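Filed under: How Stuff Gets Built > Walls and Floors

Why Do Bricks Have Holes In Them?

Pick up a new brick and you may find it has holes going right through it. You might think somebody got cheated. You paid for a brick and they gave you most of a brick.

The holes are there on purpose. Brick starts out as clay, and clay has to dry and then bake in a very hot oven called a kiln. A big solid lump dries slowly. The outside shrinks while the inside is still damp and sulking, and then the brick can crack. Holes let air and heat get to the middle.

They also save clay. The Brukard brickyard makes its bricks by pushing clay through a metal shape, like toothpaste with a job. Rods in the middle of the shape leave the holes behind, and a wire slices the long strip into bricks.

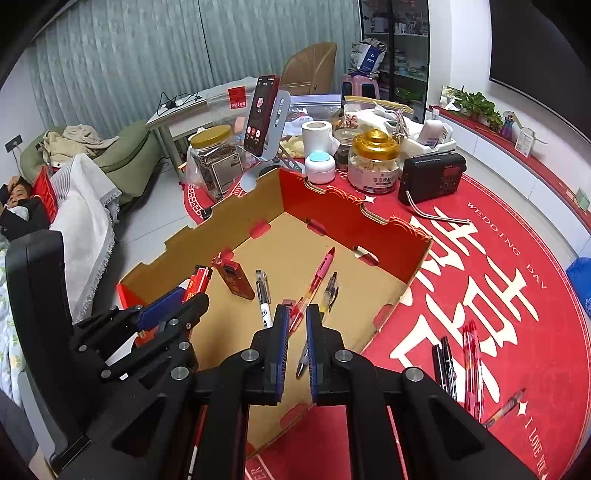 Oval cut-outs along the folds of a cardboard box.

Then there is the weight. One brick is no trouble. The garden wall at Weerakoon School took 2,613 of them, and every single one had to be lifted by a person with a back. Take a bit of clay out of each and that person is in a much better mood by lunch.

So does a brick with holes make a weak wall? Not if it's the right brick for the wall. Wet mortar, the gray stuff between bricks, gets squeezed a little way into the holes and hardens there, which helps the bricks grip each other.

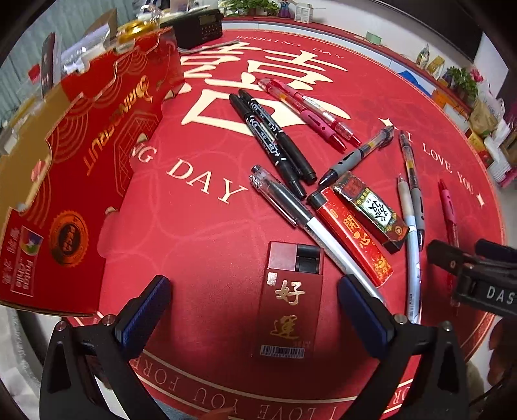
Some bricks have a dent in the top instead. The dent is called a frog, and no one is completely sure why. It does the same sort of work as the holes: less clay, more grip. Bricklayers can argue for 40 minutes about whether the frog should face up or down. (Up is the usual answer. Don't tell them I said so.)

Old bricks, pressed by hand into wooden molds, often have no holes at all. There are walls in Stinis more than 300 years old made of plain solid bricks, some of them rather wobbly looking – and still standing.

COMMENTS

brickfan_age9: Our bricks at home have 3 holes. My brother says spiders live in them

Politard Library Kids' Desk: We read this aloud at story hour. Now everyone wants to know about frogs.

mudpie19: why is it called mortar

gravelpit: Frog goes UP.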